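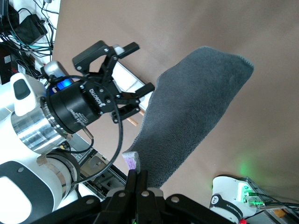

Mohcine Soliman 问的是，双臂叠布工位的报价单上，机械臂本体到底该占多大比例，以及为什么我上次给他的表格里，“其他”一栏比第二条臂还长。他要在二月之前把采购申请交上去，审批的人只看总价和分项标题，标题写“其他”基本等于请人来砍。

我当时回得很短，答应周末写一篇完整的。以下按我自己做 Erkerura 预算时的顺序写，只讲设备采购和规划，控制算法不谈。单价也不写，我拿到的是带项目折扣的价格，换一个买家就不成立。

一、先定任务，再定清单

Erkerura 的任务是处理小块绒布：从台面上拿起，展开，对边，放下。布料尺寸不大，但边缘有线迹，厚度在边和角上变化明显，绒面又会让指尖压到的实际厚度和标称厚度差出一截。一只夹爪夹住下端，另一只张开去找边，整个动作里真正费钱的地方都在这两只夹爪之间。

做预算的第一步是把任务写成能验收的句子。我们第一版写的是“能够处理柔性物体”，供应商 Rolten 看完之后报了一个非常漂亮的整包价，附件里什么都有，也什么都没承诺。第二版改成规定布料种类、初始摆放方式、允许的人工干预次数、连续运行时长，报价立刻变长，价格上升，但每一行都能对应到一个动作。两版报价放在一起，第一版便宜的部分几乎全在夹具、标定和调试上。

验收句子里一定要写清楚布是怎么放的。平铺、对折、随手一扔，三种初始状态对应的夹爪行程、相机位置和节拍完全不同。我见过的采购文件大多只写布的尺寸。

二、本体：两条臂的价格不等于一条臂乘以 2

多出来的部分主要有以下几处。

控制柜。两条臂各带各的控制柜，占地和供电都要翻倍，还要考虑柜子散热的朝向。我们最初的布局把两台柜子背靠背塞在台面下，图纸上放得下，门打不开。后来改成错开放置，多买了两段加长线缆，加长线缆的交期比控制柜还长。

安装基座。单臂可以直接固定在厚台面上。双臂同时加减速，台面会把一侧的振动传到另一侧，夹着布的那只手在抖，找边的那只手就找不准。这一项最后是单独做的型材框架，加台面，加地脚。框架本身不贵，贵的是第一次做错之后重做。建议在预算里直接写“基座与台面”，不要并入安装费。

同步与安全。两条臂的急停必须串在一起，保护停止要能互相触发。单臂自带的安全输入输出够不够用，要在下单之前对着接线图数清楚。我们差了两路，补了一个安全继电器模块和半天电工。

同型号还是混搭。混搭便宜，二手市场上单条臂也容易收到。代价是两套示教器、两套驱动、两套备件，还有两种坐标系习惯。人手少的组，我建议同型号。如果第一条臂是旧的，问清楚新臂的固件能不能降到和旧臂一致，这个问题要书面回复。

三、末端：按“会坏”来买

夹爪是整套设备里损耗最快的部分，预算时却常常只写两个，一左一右。我的做法是把夹爪拆成三行：主体、指尖、连接件。

主体按在用数量加一只备用。备用那只看着奢侈，但返修周期摆在那里，寄出去再寄回来，工位停的时间折算成人工，比一只夹爪贵。Mohcine Soliman 的审批人如果问，就把返修周期和停工成本写在同一行里，比写“备用”有用。

指尖按消耗品算。标准指尖夹硬物没有问题，夹绒布时，指垫表面会挂绒，摩擦系数慢慢变。我们在 Plirlow 订了几种不同材料的指垫做对比，打样费比指垫本身高。对比的结论对别人没有太大参考价值，和布有关，和夹持力设定也有关。可以参考的是预算方法：指垫按 300 小时更换一次来排，换下来的留着，和测试记录放在一起。

连接件包括法兰转接板、电气转接头、短线。这些东西单价低，型号多，最容易漏。少一块转接板，整条臂就只能立在那里。我的清单里凡是两件东西要连在一起的地方，都单独有一行，没有需要买的就写“随货”，并注明随哪一件货。

四、腕部相机

腕部相机要不要买，取决于找边这一步怎么做。顶部相机看得到布的整体轮廓，但夹爪一伸过来，指尖附近就被挡住，恰好挡在最需要看的地方。腕部相机离得近，能看到指尖和布边的相对位置，缺点是视野里有一大块永远是夹爪自己的连杆。

买之前建议做三件事：用纸板做一个等大的相机模型装到腕上，跑一遍全部姿态，看有没有碰撞；量最近工作距离，很多小相机在指尖那个距离上已经对不上焦；确认线怎么走。第三件最容易被跳过。

相机支架我们自己画，外面加工，改了两版。支架的预算不要按一件写，按两版写，第一版一定要改。

五、线缆：占金额很少，占时间很多

如果只能让读者记住一节，就看这一节。

臂上的外走线要留弯曲余量。留少了，腕关节转到极限会拉接头；留多了，线在外面兜成一个大圈，另一条臂伸过来时会勾到。单臂工位里线圈大一点没有关系，双臂共用一块台面时，线圈就是一个没有画进模型的障碍物。我们后来把线圈也放进了碰撞模型，用一个胀大的圆柱近似，规划时间变长，但误停少了。

预算里要写的有：高柔线缆（普通线在腕部反复弯折后寿命很差）、魔术贴扎带、可拆线夹、备用接头、标签。标签单独写一行。两条臂，两只夹爪，若干相机，电源和网线混在台面后面，没有标签的话，每次排查都从拔线开始，拔错一次又引出一个新故障。标签机如果组里没有，也列进去。

供电插座的位置要画图。我们在台面后侧放了一排电源，位置是按“离墙近”选的，后来所有适配器都挤在一起，散热不好，插头互相顶。改位置的费用是零，改的时候停了两天。

六、运输、场地和不写在设备清单里的东西

Friesen 的场地是租的，地面承重没有问题，门宽有问题。台面框架做成整体，进不了门，最后拆开运，到场重新校平。所以基座的报价要写明“可拆、到场组装、含校平”。

照明也要列。绒布对光的方向很敏感，顺绒和逆绒看上去像两块不同的布，窗户进来的光一天里还在变。我们加了遮光帘和固定光源，合计不到一只夹爪的零头，效果比换相机好。另外注意腕部金属件的反光，以及设备自身指示灯的光，两者都会进到腕部相机里，曝光不能全交给自动。

培训、保险、备案，按所在单位的规定来，别漏行。

七、清单的结构

我最后交上去的表一共 57 行，分成 6 组：本体与控制、基座与场地、末端与消耗、感知、线缆与电气、服务。没有“其他”。凡是想写“其他”的时候，就回头看看它到底连着哪一组。

每一行有这几列：名称、型号、数量、单价、交期、依赖项、可否延后。后两列是给自己用的，审批时反而帮了忙。依赖项写清楚，例如腕部相机支架依赖夹爪到货后的实测尺寸，审批的人就明白为什么不能一次付清。可否延后写清楚，预算被砍的时候由申请人决定砍哪里，砍完还能跑。

可以延后的：备用控制柜配件、第二台顶部相机、漂亮的围栏面板。

不能延后的：夹爪备件、转接件、安全回路、基座。

可以先租的：第二条臂。Rolten 和另外一家都提供租转买，合同里看两处，一处是租金抵扣的比例，一处是磨损由谁认定。租期要从验收日起算，从到货日起算的话，调试那段时间全是自己付钱。

八、比例

回到开头的问题。Mohcine Soliman 想要一个比例。我的表里，两条臂本体加控制柜占总额一半出头，其余由末端、基座、感知、线缆和服务分掉，其中服务最大，末端次之。这个比例只适用于小工位、自己写软件、布料单一的情况。软件外包的话，服务一项会超过本体。

如果供应商给的总包里本体占了八成以上，先去看末端和调试两栏写了什么。多数情况下写的是“标准配置”和“现场支持”，然后就没有了。

时间上，订单顺序建议按交期倒排：先下本体和夹爪，同时画基座；夹爪到了量尺寸，再定支架和转接件；线缆最后定长度，但高柔线的型号提前锁住。台面可以先用木板代替，试摆位置，确定之后再加工正式的。

表格模板我整理好之后会放到站内下载页，供应商名字和单价都去掉了，依赖项那一列保留。

更新于 2025年11月22日：补充了租期起算的说明，修正了第五节里一处笔误。

读者评论

老周在车间：
指垫挂绒这一点同意。我们这边做毛毯边角，指垫每班擦一次，用粘毛滚筒就行，不要用酒精，有的指垫材料会发硬。消耗品里可以再加一行粘毛纸。

linjie_w：
请问控制柜加长线缆有没有长度限制？我们供应商说可以做，但不肯写进合同。
　博主回复：不肯写进合同就当作不可以。让他们给一份带型号的线缆规格，原厂有编号的才算。没有编号的自制线，出了问题两边都不认。

Mohcine Soliman：
收到，谢谢。按这个结构重排了一遍，“其他”拆完之后多出来的行主要在线缆和基座。还有一个问题，备用夹爪如果被砍，能不能用两条臂错开返修来代替？
　博主回复：可以跑单臂任务，双臂任务全停。把双臂任务停工的天数写上去，再让他们决定。

半导体小工：
碰撞模型里放线圈圆柱这个办法，线圈位置随关节角变，固定圆柱会不会太保守？
　博主回复：会。我们挂在前臂连杆上，半径取最坏情况，牺牲了一部分靠近的姿态。台面够大，能接受。

qiuqiu0：
蹲模板。

本网站使用 Cookie 以记住您的阅读设置并统计访问量。继续浏览即表示您同意我们的 Cookie 政策。接受全部 | 仅限必要 | 管理设置

订阅邮件通知：有新文章时发送，不含广告，可随时退订。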